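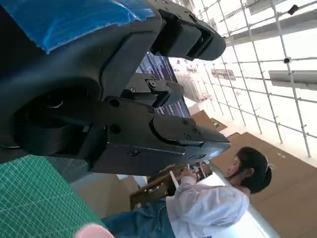 Green cutting mat, blue plastic sheet.

Hi, I'm Manee Pongsiri, and I started Jaltine because I couldn't stop reading old ballads out loud to people who were trying to eat their dinner. We're a small reading school for anyone who likes early English verse - riddles, ballads, love lyrics, the odd very rude drinking song - and wants company while they puzzle it out.

I teach the beginners' group. Thanakorn Phromma takes the riddles, and Montri Kamolrat runs the ballad evenings (he sings, we mumble along on the refrains!). Groups never go over 18 people, and a course lasts four weeks. You don't need any Middle English to join. I had none when I began, and I spent a whole month thinking "eek" was somebody being startled. It means "also."

We read from photocopies of the plainest text we can find, with the hard words explained down the side, and we argue a lot. Last May we lost three full evenings to one line about a falcon, and I'd happily do it again.

New courses start in spring and fall. Evening groups meet at 7 p.m. in Room 2305, up on the 23rd floor - take the left-hand elevator, the other one stops at 20. Tea is free, and Amnuay Onsri at the front desk can put your name down.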